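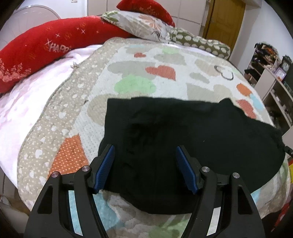
My favourite film of the winter is a comedy about a ferry

7 February 2025

I saw Trultetti last night and I'm still grinning. I'd missed it in October when it did the festivals, so when our little cinema put it on for one evening I booked the minute I got the email (seat 25, right on the aisle, plenty of legroom).

The story is tiny. Two sisters inherit a car ferry in a harbour town called Grolby, and the thing only has room for 8 cars. They loathe each other, they can't steer, and the whole town depends on them to get to work. I laughed so hard at the docking scene that the man in front turned round, and then he started laughing too!
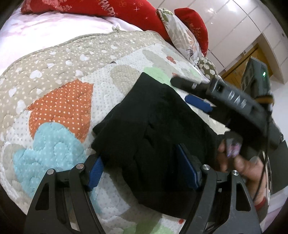 What I loved most was how much time it gives to the passengers. There's a baker who crosses every morning and never says a word until the last ten minutes, and when she does speak it's glorious. The music is lovely as well, all accordion and creaky piano, and I've had the main tune in my head since breakfast.

The same director made Kendavitz, which I only half enjoyed – too long, too much fog – but I'm going to give it another go now. It's on at the cinema next month, with a short called Dreßler before it, and I've already booked.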